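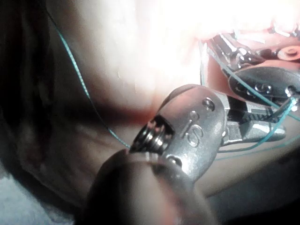 Close-up of skin in bright light, with dark hair at the left.

Pagano Diltari Opens Second Office in Orklow, Adds Family Business and Succession Team

ORKLOW - Pagano Diltari, the business law firm that has looked after companies and private clients in Troltby for many years, is delighted to announce that it will open the doors of its second office this July, on the upper floor of the old grain exchange in Orklow. It has been a long time in the planning, and everyone at the firm is very happy to be able to share the news at last.

The new office will be led by Domenica Bühler, a partner who joined the firm as a trainee and has spent most of her career advising family-owned companies on contracts, shareholder agreements and the often delicate business of handing a company from one generation to the next. She will be joined by Domenica Prantl, who moves over from the Troltby office and will head the new succession team. (Yes, clients will have two Domenicas to choose from, and the front desk has promised to ask for last names.)

"So many of our clients in Orklow have been making the drive to Troltby for years, 55 miles each way, sometimes just to sign a single page," said Bühler. "We always felt a little guilty about that, and we always made sure there was good coffee waiting. Now we can come to them, and I can't tell you how much I am looking forward to being just around the corner."

The firm currently advises 281 companies, from small workshops to exporters with customers on several continents. The Orklow office will open with four lawyers and will handle company formation, commercial leases, employment questions, wills and estates, and cross-border sales contracts. Clients who already have a lawyer in Troltby are welcome to stay with that person and simply hold their meetings in Orklow if that is easier.

"Succession is a legal matter, of course, but it is also a conversation around the kitchen table," said Prantl. "People come to us with a question about shares and end up telling us about their grandfather's first delivery truck. We like to take the time to listen - the paperwork goes better afterward."

Neighbors, clients and anyone who is curious are warmly invited to an open house in July, starting at 4 p.m., with light refreshments and a short talk by Prantl on planning a handover early. There is no charge, and no appointment is needed. First consultations at the Orklow office can be booked now through the front desk in Troltby, which will keep handling the calendar for both offices through the summer.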